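Ticket 1636: Open day station, right arm will not finish the ring pick
Queue: Goltara Robotics, Murnport workshop
Product: Urkico two-arm table
Priority: High until the doors close, then whatever you like
Status: Resolved, with grumbling

Reported problem

We are showing the Urkico table to visitors all day in May heat. The routine is simple on paper. The right arm goes to the green ring, closes on the rim, lifts it and hands it over. It ran fine at 8 a.m. for an audience of me. With 3 school groups in the building it reaches the ring, thinks for a while, and goes home with a grip timeout. The children have started applauding the timeout.

Restarted twice. Same result. Visitors keep asking if the vegetables are part of it. They are now.

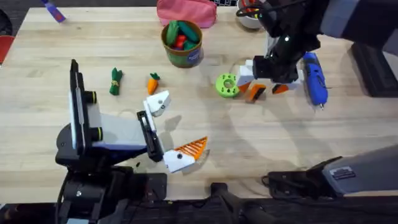
Reply from support, 10:40

Thanks for the report. Please tell us:
1. Which grip profile is loaded on the right arm.
2. The approach speed.
3. Whether anyone changed the object list after the morning check.

Also, please stop restarting it. Each restart wipes the log we are about to ask you for.

Reply from the floor, 11:05

1. Kaushik profile, the one that came with the table.
2. 200, as shipped.
3. I added the carrot and the cucumbers. A visitor requested lunch.

Log attached, from the one run I had not wiped.

Reply from support, 11:30

The vegetables are innocent. The log shows the Kaushik profile expecting a solid block, so it waits for a finger width it will never see on the rim of a ring. Your 8 a.m. run was using a profile saved in memory, and the first restart threw that away. Please do this:

Load the ring profile from the shared folder.
Drop the approach speed from 200 to 72.
Jog the right arm to the ring by hand, stop with the pads at the rim, and send us the wrist camera view before you close them.

Reply from the floor, 11:50

Loaded, slowed down, jogged. At 72 it moves like my uncle leaving a party, but the crowd seems to think this is suspense.

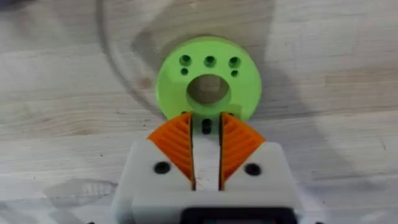 Wrist camera, pads at the near edge of the green ring, center hole lined up with the gap between the fingers.

Reply from support, 12:10

Alignment looks good. Save that pose, close the grip and run the full routine.

Reply from the floor, 12:35

Picked, lifted, handed over. Ran it again for the second group and it worked again. The applause was noticeably weaker than for the timeout.

Closing note

Ring profile is now the startup default on this table. Speed stays at 72 for the rest of the open day. Separate ticket to follow about the restart button, which should mention somewhere that it eats the log.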